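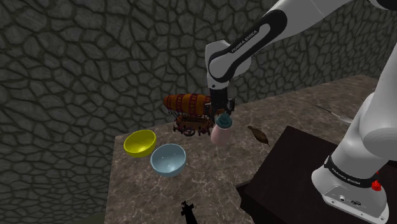

4 min read

Projects > Firden > Collecting examples > Questions we are often asked

Questions about the Firden simulated examples

Written by Ngọc Doãn, with corrections from Gus Baptiste. Last changed 20th March.

What is Firden?

Firden is a set of examples for teaching a robot arm to handle small things on a counter. All the examples are made in simulation. A person drives the simulated arm, and we save what the arm did together with the rendered views. The work is done in our office in Trutasbridge.

How many examples are there?

At this moment there are 3000 saved episodes. From these, 2000 are checked and released. Another 426 were rejected, and the rest wait for checking.

Which arm do you use?

A Franka Emika arm with a gripper of two fingers. If your own arm is different, you can still use the rendered views and the task sentences, but the joint values will not help you much.

Why is there a toy airship next to the bowls?

We get this question more than any other. The objects for each layout are drawn by chance from one library, and the library does not know what belongs in a kitchen. So a striped airship can stand beside a yellow bowl and a light blue one, with a small bottle with a teal cap on the other side of the gripper. We want the policy to find the bottle also when the neighbors are strange.

Are the bowls always upright?

No. Objects may start tilted or touching each other, and we keep such layouts. We remove a layout only if an object has fallen through the counter or if it shakes without stopping.

Some objects are partly hidden behind the arm. Is it a mistake?

It is not a mistake. A thin utensil at the back of the counter can be half covered by the arm in one view. Please do not filter these episodes out before you train. Gus did it one time in June, and his model became worse at reaching to the back.

What does the person who drives the arm see?

The same rendered view that is saved, and one sentence with the task, for example "pick up the bottle." We tried to give longer sentences, but people read them in different ways and the examples became hard to compare.

When is an episode rejected?

There are 4 reasons: the wrong object was picked, the arm hit the counter, the task was not finished in time, or the recording has a gap. A slow episode is not rejected. A second try after a missed grasp is also fine — we even like to have some of those, and they are marked "retry" in the notes file.

What are Maluleke and Batia?

They are our two tools. Maluleke places the objects and starts the simulation. Batia is for checking, and it plays an episode back at double speed. You need only Batia if you want to look at the data.

Can I send my own objects for the library?

Yes, if you made the model yourself or have the right to share it. Please send the mesh, the texture and the mass. Without the mass we must guess, and then a bottle may behave like a stone.

I found an error in an episode. Where do I write?

Open a report in Batia with the episode number and write to Ngọc what you saw. Gus checks the reports on Mondays.

17 shares | 6 comments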